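Preguntas frecuentes sobre el dividendo de Wisel

¿Quién tiene derecho a cobrar el dividendo?
Los accionistas inscritos en el registro al cierre del 14 de mayo. Las compras posteriores a esa fecha no dan derecho a este pago.

¿Cuánto se paga por acción?
23 céntimos brutos. La retención fiscal se aplica en el momento del abono.

¿Puedo cobrar en acciones?
Sí, si tiene al menos 200 títulos. La solicitud se presenta a través de su intermediario -- Wisel no tramita peticiones individuales.

¿Qué pasa con las antiguas acciones de Lodhi?
Se canjearon por acciones de Wisel tras la fusión y cobran lo mismo. Quedan casi 1766 títulos sin canjear; sus titulares deben dirigirse a Cumach, la entidad agente.

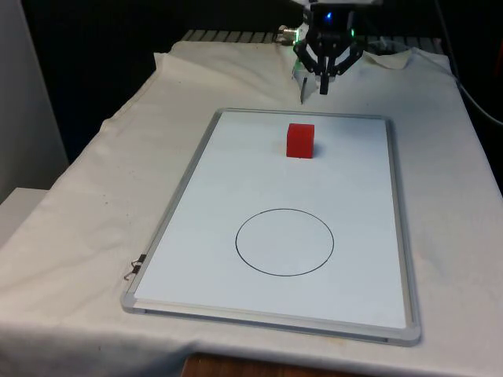 ¿Afecta al dividendo la venta de Wakico?
No. El pago se hace con cargo al beneficio ordinario. El destino del dinero de la venta se decidirá en la próxima junta.

¿Dónde veo el importe cobrado?
En el extracto de su cuenta de valores. Si no aparece pasados cinco días hábiles, consulte primero con su banco.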